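Two Fingers or Three? A Visit With the Gripper Testers at Uibo

May 25, 2019

Siiri Org keeps her notebooks on the windowsill, spines out, and when I ask her how the gripper comparison began she reaches for the oldest one and flips through it for a good long while before she answers. There is a coffee ring on the page she finally lands on.

"February," she says, turning it around so I can see. "There it is. 'Try the other fingers.' That was the whole plan!"

Org leads the kitchen handling work at Uibo, a small robotics shop that spends its days teaching arms to move ordinary household things from one place to another. For a long time the team used one gripper, a two-finger model from Visis, and used it for everything. It was sturdy, they knew its moods, and all of their software had grown up around it. Then a supplier called Hosten sent over a three-finger hand to try, and a bit later Cistano offered a set of soft fingertips that bolt onto the Visis body, and suddenly there were three things on the bench and a lot of opinions in the room.

Deming Yin, who looks after the controllers and wrote most of the test software, remembers those opinions fondly. "I was sure about the three-finger one," he tells me. "I'd have put money on it. More fingers, more contact, what could be simpler? Siiri just kept saying, well, let's see, let's see. She says that a lot. It's a little maddening and she's usually right."

What they settled on was a list of 14 objects and a fixed routine. Each gripper had to pick up each object, raise it, hold it for six seconds, and set it down again. They ran 200 trials per gripper, shuffling the order so that none of the three got all its hard objects at the end of the day, when everybody was tired and the resets got sloppy. Yin wrote the shuffle himself and then, he admits, spent an afternoon convinced it was broken. It had simply dealt the same mug three times in a row.

The objects came out of people's own kitchens, mostly. Org had strong feelings about this. She had worked with blocks and cylinders in graduate school and says she has had enough blocks for one lifetime.

"A block tells you about blocks," she says. "I wanted things with lips and handles, things that are wider at the top, things that squash. My mother visited and went through the list and told me I'd forgotten ladles. So we added a ladle."

I ask which object gave them the most trouble, expecting to hear about something floppy or something slick. They both answer at once, and it's the same answer: bowls.

A bowl, Yin explains, looks like it ought to be easy. It has a nice big opening and a rim all the way around. But grab it by the rim and all the weight hangs off to one side, so it wants to swing. Squeeze harder and you may stop the swing, or you may push the bowl right out of the fingers if the lip flares at all. The stiff Visis fingers did better than he had guessed on thin rims and worse on thick ones. The Hosten hand was lovely with anything round it could wrap from above, oranges and jars especially, but on a rim its third finger had nowhere useful to go.

"It just sort of hung there in the air," Org says, holding up her own hand with one finger sticking out, and laughing. "We spent a week trying to find it a job."

They went back and forth on the soft fingertips. The Cistano pads bend a little around whatever they touch, and on the bowls that bend turned out to matter a great deal, though it also made the final angle harder to predict. Yin ended up adding a short pause after the lift so the arm could settle before moving sideways. It cost them time on every trial, and he still isn't happy with it, and he has a page of ideas about wrist force readings that he would have gone through with me line by line if Org hadn't steered us back toward the bench.
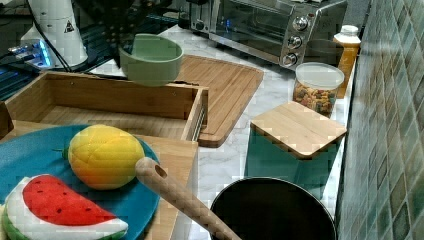 A rim grasp on the green bowl, lifted above the counter with a slight tilt.

The tilt, I learn, has its own column in the results. Org wanted to know more than whether a thing was dropped, so each trial also got a score for how level the object stayed. "If there's soup in it, you care," she says. A small tilt is fine by her. A big one counts against the gripper even if the bowl arrives in one piece.

So who won? I had promised myself I wouldn't put it that baldly, and then of course I did. Org sighs in a friendly way and opens a newer notebook. On the bowls, the soft tips came out ahead, with 11 drops over the whole series. On jars and fruit it was the Hosten hand, easily. On flat things, plates and lids and such, the plain stiff fingers were still the ones to beat, and Yin has forgiven them for a great deal on that account.

For now the soft tips are staying on. Swapping them takes around 20 minutes, counting the recalibration, and Yin would like very much to get that down before anyone asks him to do it twice in a day. The Hosten hand has gone onto the second arm, where the team plans to use it for a pantry task later in the year.

Before I leave I ask Org whether she'd run the comparison the same way again. She thinks about it, tapping the notebook against her knee.

"I'd start with the bowls," she says. "We left them for the second week, and then we had to redo half the settings. And I'd borrow more of them! Heavy ones, the ugly kind your aunt makes in a pottery class. Deming has an aunt like that, he keeps promising to bring one in."

"It's very heavy," Yin says. "I'm waiting for the new wrist mount."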